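Notebook > Bench log > October

Thursday, late

Morning on the Senstead order, then the tabletop. Wiped it down and redrew the rectangle in thin black marker, starting both sides at the back edge. The old line had worn through after 12 days. Blue, red and orange cubes inside, in an L, with blue behind red. The orange and red pair outside, side by side, same orientation.
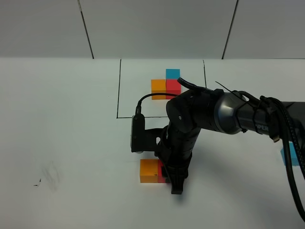

Evening

Marker is the Kinach fine tip. It holds on the white surface but lifts with alcohol, so water only from now on. Wall panels need no work. Reorder 2 markers. Read 300 pages of the Skorkley manual, skipped the appendix. Bed by ten.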